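Home Forums > Decorating and Paint > Patterned wallpaper in a small room, brave or daft?

Started by rekha_s, 28 January 2019

rekha_s
Hello all, long-time reader and first-time poster, so please be gentle! We bought a little weatherboard place in June and the one room I still can't make my mind up about is the breakfast nook off the kitchen. It's tiny, three walls and an opening, and at the moment it's the colour of old porridge. I've fallen for wallpaper. Proper wallpaper, with birds and branches on it. My sister thinks I've lost my marbles and says a busy pattern will make the nook feel like the inside of a biscuit tin. Has anyone papered a very small space on all sides, and did you still like it a year later?

Anil Kartha
Welcome Rekha. I'm with your sister, sorry. We did our downstairs loo in a big leafy print and I was sick of it by the second winter. One feature wall, the rest in a plain colour picked out of the pattern. You get the birds and you can still rest your eyes while you eat your toast.

bhavana_u
Oh Anil, you say that every time somebody mentions wallpaper! I couldn't disagree more. The feature wall is what makes a small room look small, because your eye goes straight to the corner where the pattern stops. Take it all the way round and the corners go soft and you forget where they are. Our hallway is done on every side in a fern print from Gunawardena and visitors always say how roomy it feels (it's not, you have to go sideways past the pram).

Rekha, what colour is the background? That matters more than the pattern, to my mind.

rekha_s
Thank you both, this is just the sort of argument I was hoping for. The background is pink, Bhavana, a very pale one. Birds and branches going round the sides as well as the back.

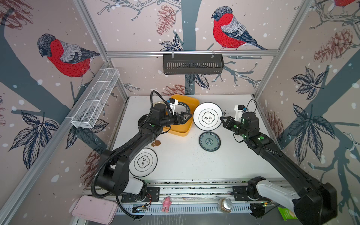
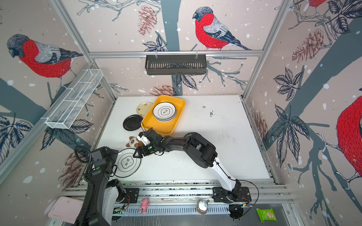
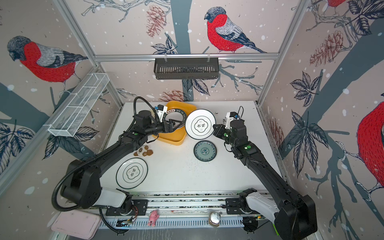 I should also say the nook faces south, so it gets no direct sun to speak of, and my husband is worried that anything pink will go grey and gloomy by the afternoon. He'd like yellow. He always would like yellow, bless him. The table going in there is white, and the chairs are my grandmother's and not up for discussion.

Sowmya Sastry
South-facing is where a warm pale background earns its keep, so tell your husband not to fret. I hung paper for a living for 16 years before my knees gave out, and the gloomy rooms I remember were nearly all cool whites and greys that people had chosen to be safe. Get a sample, the biggest they'll sell you, and tape it up for a week. Look at it at breakfast and again with the lamp on.

Now for the dull part. With a large bird you need to think about the pattern repeat before you order. A long repeat eats paper. In a small room you can lose close to half a drop at each join, and people always buy one roll too few and then find the new batch doesn't match. Start from the middle of the back wall and put a whole bird where you'll see it from the doorway. Let the odd half bird fall in a corner.

Anil Kartha
Can't argue with any of that, but may I ask what it costs? My loo came to $234 for paper alone and it's a cupboard with a tap.

bhavana_u
Ours was $178 in an end-of-line sale, so it can be done for less. Rekha, if you're near one of the Pindel shops, have a dig through the clearance bin. Just check the batch numbers on every roll, as Sowmya says.

aishwarya.h
Popping in to say please think about wipeability if people are going to be eating in there. We have two boys and a plain paper above the bench and there's a bolognese mark at elbow height that I'll take to my grave. Ask for a washable vinyl, or stop the paper at chair height and put tongue and groove underneath. The boards took my brother-in-law a weekend to fit and I've been grateful ever since!

rekha_s
Ooh, I hadn't thought of boards. Would that spoil the wrapping-round effect you were talking about, Bhavana?

bhavana_u
Not if you run them round all three walls at the same height. It's stopping and starting that does the damage. Paint them the darkest colour in the pattern if you're feeling bold.

Anil Kartha
Or the lightest, if you'd like to be able to find your toast.

Sowmya Sastry
Whichever you choose, size the walls first and leave them overnight. Old porridge paint drinks paste like nobody's business.

rekha_s
Right, I've ordered a big sample and one pot of each colour, dark and light. My sister is coming to stay on the weekend, so I'll have it taped up before she gets here and report back.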